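Rilley Family Room, progress note to Fasar
Wed 25 July

Quick one, full report follows in October as agreed.

Where we are. Sorting of donated household stuff is well under way, 47 bags gone through so far out of the 100 we took in from the Cordeiro drive. Slower than planned. Lots of small things this time, soft goods, toys, tissues, packets still in their card. Everything gets laid out on a cloth on the floor first, then into baskets by type. Tables were too small and things kept rolling off.

Spend. Shelving paid for, baskets paid for. Still holding 50 dollars for labels, will order this week. Nothing over budget. Receipts are with the Itis office, copies to you if you want them.

Problems. Back room shelf went up crooked and had to come down agian, lost 2 days on that. Also no clear rule yet on opened packaging. For now: sealed goes to the family packs, opened gets put aside and checked. Would be good to have your view before we do the second half. 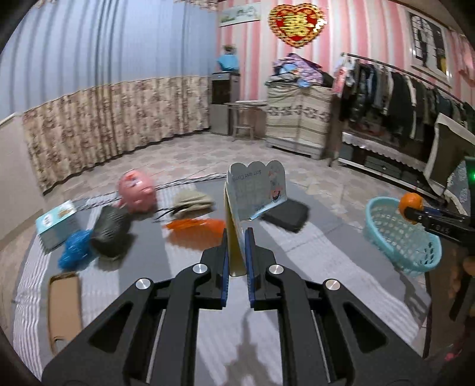
Sorting on the striped cloth: card package, pink toy, tissue box, blue plastic bag.

Next. Finish the remaining bags. Toys need wiping down before they go anywhere, and we are short on wipes. Labels on baskets. First family packs made up once thats done, list of contents to you beforehand.

Need from you: answer on the opened packaging, and ok to move the label money to wipes if labels come in cheaper.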